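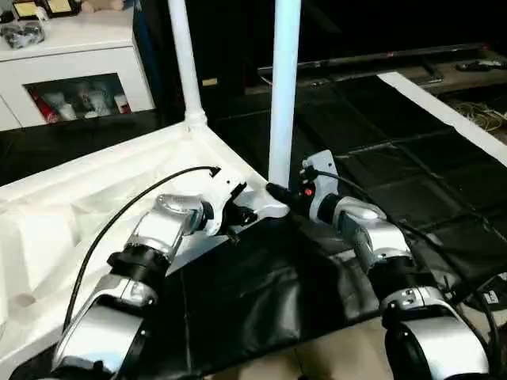

Gredeck Makers Club - Members' Blog
Oct 31, 2025

So I finally got to the open day at Stirkora, and I'm still grinning! I'd signed up back in March and half forgotten, then the reminder email came and thirteen of us piled onto the bus.

The two-armed setup was my favourite by a long way. Both arms reach in to the corner of a white table, right at the foot of an upright pole, and the tips come so close together that I kept holding my breath. I love the look of them too, all glossy silver and white with black bands at the joints (my old desk arm at home is mostly tape and hope).

Rosalba Greco ran the demo and let us ask anything we liked. She told us they'd done almost 500 practice runs on the one program, which they call Flarava, and that getting two arms to share a tight space was the hard bit - each one has to know where its neighbour is the whole time. I asked about cable routing, of course, and got a proper ten-minute answer with sketches on the back of a flyer. Best part of the day.

I missed the Arai talk because I wouldn't leave the table. If anyone from the club took notes, please send them my way. Slides are meant to go up next week.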